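Speaker notes, Bisgate meetup, Sep 12, 2020

**Slide 1 – title.** Say hello, thank Catinca Munteanu for the slot. Don't apologise for the slides.

**Slide 2 – what we collect.** One example = one person steering both arms through one task, start to finish. We have 1,588 of them. Pause here for admiration. Move on when none comes.

**Slide 3 – the dull tasks.** Cups, lids, folded cloths. Ambrose (our model, don't explain the name) got good at these, then went to pieces when we moved the cup 10 cm. Lesson: vary the start position, every time, even on a Friday.

**Slide 4 – bad takes.** Paula Stanciu wanted them binned. We kept 70, labelled, and argued for a week. Tell the lid story if there's time – short version.

**Slide 5 – soft, tangly things.** String lights. Wire has its own opinions. Let them look before talking.
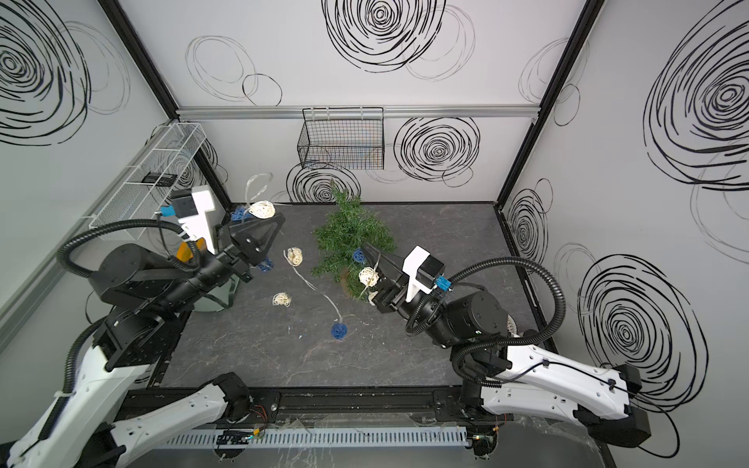 *Tree task: two grippers, one string of cream and blue rattan balls.*

Ask the room: which ball would you pick up first? Wait for 2 answers. They will disagree, and so do our operators. Go to slide 6, labelling.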